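December 8, 2022 — soft goods bench notes, sofa day

Started late because the kettle and the label printer share a socket and I wanted both. Tea made, labels half made, on with it. 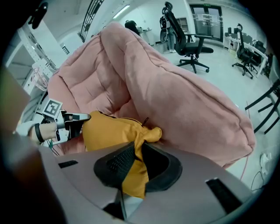
The pink sofa has been the subject of the week, and I want to get my thoughts down before they run together with the Sillberg chair notes. Iolanda Camargo asked me to find out how much trouble small cloth items are to pick up and fold on a surface that isn't flat, and I have to say this sofa is a wonderful surface for finding that out, in the sense that it is awful. The seat is tufted into square puffs, with stitching running between them, and anything thin that you put down wants to settle into the valleys. The mustard-yellow cloth is the piece I keep coming back to, partly for the color, which stands out so well against the dusty rose that I never lose track of an edge. It also bunches up into a round lobe the moment it is lifted, and I've grown rather fond of it for that.

What I did, in order, so that Yuto can repeat it when he is back from Kalside:

- Laid each item on the puffs, smoothed it once with the flat of the hand, left it alone for as long as it takes to write the label.
- Picked it up from the nearest corner.
- Put it back down crumpled, picked it up again from wherever it was highest.
- Folded it in half, then in half again, on the seat.
- Wrote down what annoyed me.

The last step is the most useful one and I would like us to keep it. Numbers are fine, and we have plenty (108 rows in the sheet now, counting October), but when I go back through them it is the grumbling in the right-hand column that tells me what happened.

Corner pickups were easy for anything with a hem. A hem gives you a little ridge to take hold of, and it doesn't much matter what is underneath. The unhemmed pieces were another story. They lie down into the tufting, and when you go for the corner you get a pinch of upholstery along with it. The sofa cover then comes up a bit, lets go, and springs back, and the cloth slides somewhere new. I did this more times than I care to admit before I thought of starting from the top of a puff and drawing the cloth toward me, which works much better. I'm sure my grandmother would have told me so in the first minute.

Picking up from the highest point is quicker but leaves you with a bundle, and then all the time you saved goes into finding the corners again. For the washcloths I'd still do it that way. For anything you mean to fold neatly, no.

Folding on the seat: possible, not pretty. The first fold is fine. The second one follows the lines of the stitching whether you want it to or not, so everything comes out a touch crooked. I tried it with the big Sandoval folding board underneath and it was straight as a ruler, but that rather defeats the purpose, and the board slid off the front twice. I would like to try something in between — a folded bath towel as a base, maybe, or the thin felt mat from the Vestitz box if anyone remembers where we put it.

A word about the sofa itself, which needs looking after if it is going to put up with us much longer. The fabric has that matte, velvety feel that picks up every thread, and the seams are starting to look a little worn and creased, most of all along the thick rolled cushion. I don't think it's serious. Still, I'd rather we didn't work in the same place every day. I've started moving along the seat a little each session, and I brush it down at the end with the soft brush (the one with the green handle, please, the other is for shoes). Brush with the nap, toward the front. If you go against it you get dark stripes and then everybody thinks something was spilled.

Item 61 has lost its label somewhere along the way. It is the gray one with the wavy edge. I looked under the cushions and found a pencil, two of our clips, and a quantity of yellow fluff, but no label. I've pinned a paper one on for now and written the number in the sheet so that it doesn't get mixed up with the new ones.

To do:

- [ ] Proper sewn label for 61
- [ ] Find the Vestitz felt mat, check the bottom drawer first
- [ ] Repeat the unhemmed set with the towel base, six of each
- [ ] Ask Iolanda if she wants socks in this round or the next one (I vote next)
- [ ] Separate socket for the label printer

Yuto, if you read this before I see you: the clean cloths are in the basket by the sink, the used ones are in the bag on the door hook, and I left the yellow one out on purpose. Please don't iron it. I want to see how the creases look tomorrow.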